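Bench Assistant for Computer Refurbishing (part-time, paid, training given)

Tusach Workshop is looking for three people to join our computer repair bench from June. We take old desktop computers from offices and schools, we open them, check them, replace what must be replaced, and give them back to families and small associations in our town. Last year 311 desktops left our workshop in working condition, and this year we want to do more, so we need more hands.

The work is mostly on tower computers of the older type. You will lay the case on its side, take off the side panel, and work from the top, with the motherboard, the power supply and the drives all in front of you. The cases we receive are from many makers and every one has its own way to hold the drives, so patience is more important than speed.
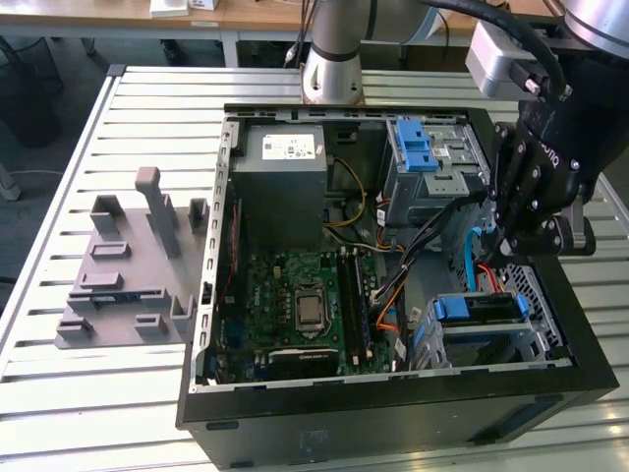 An open tower on the worktable, with the power supply, motherboard and drive cages.

What you will do

Open the desktop computers and write down on the intake sheet which parts are inside: processor, memory, graphics card if there is one, hard drive, optical drive.
Remove dust from the vents and the fans with the air blower and the soft brush.
Test the memory modules one by one and put them back in the correct slot.
Take out the hard drives and bring them to the erasing station. A drive never leaves the workshop before it is erased and the sheet is signed.
Check the power and data cables, and change those which are damaged or do not hold well anymore.
Close the case, put the label, and carry the computer to the shelf for final testing.

You will not repair power supplies. If a power supply is bad, we replace the full unit and send the old one to recycling. Please do not apply if you want to open them, we do not allow it for any reason.

What we ask from you

You must be 18 or older and able to stand at a table for a large part of the shift. You should be able to lift a desktop computer without help. Good eyes or good glasses are needed, because the printing on connectors and on the boards is very small.

You do not need a diploma. If you have changed a hard drive or added memory in your own computer before, it is a good start. If you never did it, but you repaired bicycles, sewing machines, radios or other things with small screws, please write to us also. We have had very good assistants who came from watch repair and from tailoring.

English is the language of the intake sheets. You must read it well enough to follow a written procedure and to write short notes. Speaking does not have to be perfect. Mine is not perfect also, and the work goes well.

A word about the cables

Many candidates ask what is the difficult part. For most beginners it is the cables near the drives. The power wires are stiff and come in a thick group, and the thin data cables pass between them and have to turn in a small space. The connectors can be plugged in only one direction, but with force it is possible to break the plastic. In the first week you will practice only this on computers that are kept for training — unplug, look, plug again — until your fingers know the shape.
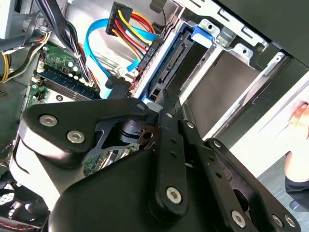 Tromamau, May 28, 2026

The selection is done in two steps. First we read your letter. Then we invite you to a practical visit in the workshop, where you will open one computer, name the parts you know, and reconnect a drive. It is not a school test. We look at how you hold the tools, where you put the screws and if you ask when you are not sure. The visit takes 40 minutes, and you can ask us your questions after it.

Training is given by Mounir Soliman, who is responsible for the bench. He will work next to you until you can finish a computer alone. After that he checks your finished computers before they go to final testing.

Conditions

The position is part-time, in the morning or in the afternoon, and you can tell us which one you prefer. All hours are paid, also the training hours. We give the tools, the grounding wrist strap and the work apron. Closed shoes are obligatory and you bring your own. The workshop is on the ground floor of the Alik building, the entrance is from the yard. There is a small kitchen where you can heat your food, but no drinks are permitted on the worktables.

The first contract is for three months. If both sides are satisfied, it can be made longer.

How to apply

Please send a letter of one page with your name, your telephone number, the hours when you can work, and a few lines about something you have repaired. It can be a small thing. A photo of you is not needed, and please do not send copies of your identity card at this stage. Address the letter to Mohcine Shawky, Tusach Workshop, or leave it in the box at the yard entrance. For the last call we received over 100 letters, so an answer can take some time, but everybody will receive one.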